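Kerkberg School Trust approves change to secondary catchment and transport policy

For release: November

The board of the Kerkberg School Trust has voted to adopt a single catchment area for its two secondary schools, Effiong School and Falonlow School, replacing the separate areas now in use. The change applies to pupils entering Year 7 from the next admissions round. Pupils already on roll at either school are not affected and will not be asked to move.

Under the present arrangement, a home address falls within the area of one school only. Families living near the dividing line have in some cases been placed at the more distant site while places remained open at the nearer one. Under the new policy, every address in the combined area will have equal standing at both schools, and places will be offered by walking distance once the statutory priority groups and siblings have been placed. 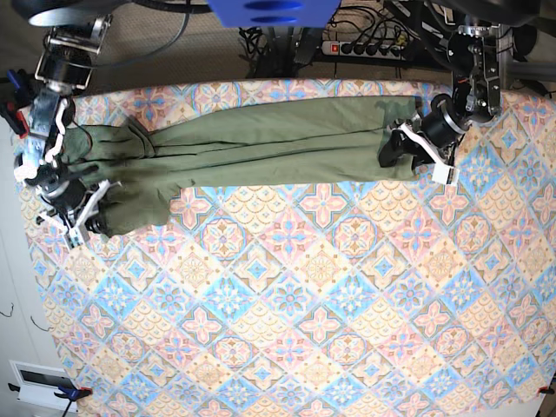
The trust received 926 responses to its consultation. Most came from parents and carers, with the remainder from staff, feeder primary schools and parish councils. The main concerns raised were the method used to measure distance, the effect on siblings, and the cost of travel for households that lie between the two sites.

In reply to these points, the board made 2 amendments to the draft. The first extends sibling priority to families with an older child at either school. The second requires all walking distances to be measured to the nearest open pedestrian gate. The draft had used the main entrance, which at Falonlow School faces away from most of the homes it serves.

"The amended text deals with the cases that were put to us most often," said Musa Olatunji, chair of the board. "It also gives the admissions team one rule to apply, where before there were several local exceptions."

Transport

Free transport will continue to be provided in line with statutory entitlement. Pupils who do not qualify may apply for a paid seat on a trust contract service where seats remain. Paid seats will be released 90 days before the start of the autumn term, and applications will be handled in order of receipt through Skuno, the trust's online admissions and payments system.

The timetable for contract services will be reviewed once offers have been made. Any change to a morning pick-up will be sent to families in writing before the end of the summer term. The board has asked for no pick-up to be set earlier than 7.15am.

"Route planning depends on the final list of addresses, so we cannot publish stops at this stage," said Yufang Xu, head of operations. "Parents with a query on entitlement can put it to us now – we do not need to wait for the routes to answer that."
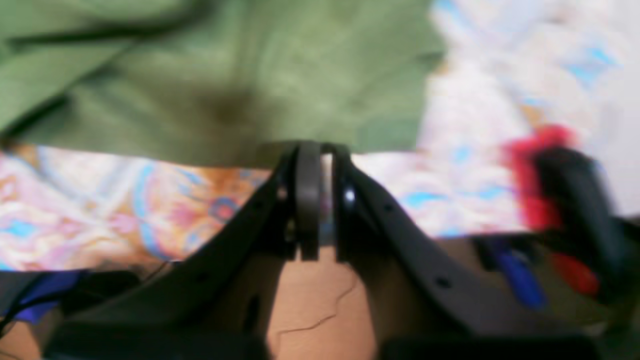 Admission numbers

The published admission number at Falonlow School stays the same. At Effiong School, the board has agreed to add 100 places across all year groups, phased in from Year 7 upwards. The extra places will use existing teaching rooms, and no building work is planned in connection with the change.

Aled Lewis, a parent-elected member, voted in favour but asked for the minutes to record his view that dining space at Effiong School should be assessed before the second intake arrives. The board accepted the request and will take a report at its spring meeting.

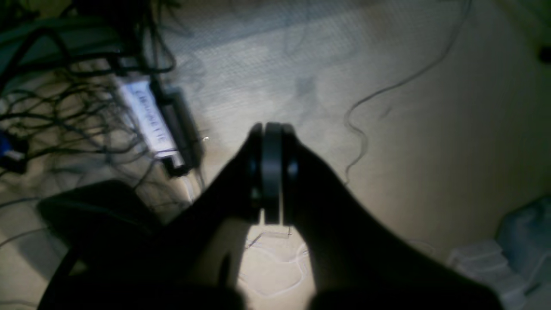 Page last updated: November

Appeals

The right of appeal is unchanged. Appeals will be heard by an independent panel, and guidance on how to submit one will be sent with each refusal letter. Modupe Danladi, clerk to the board, will publish the appeals timetable on the trust's website together with the adopted policy and the consultation report.

Notes to editors

The Kerkberg School Trust runs Effiong School and Falonlow School, both mixed secondary schools for pupils aged 11 to 16.

The adopted policy covers normal Year 7 admissions. In-year applications are dealt with under a separate procedure, which was not part of the consultation.

Media enquiries should be addressed to Aminu Lawal, communications officer, at the trust office.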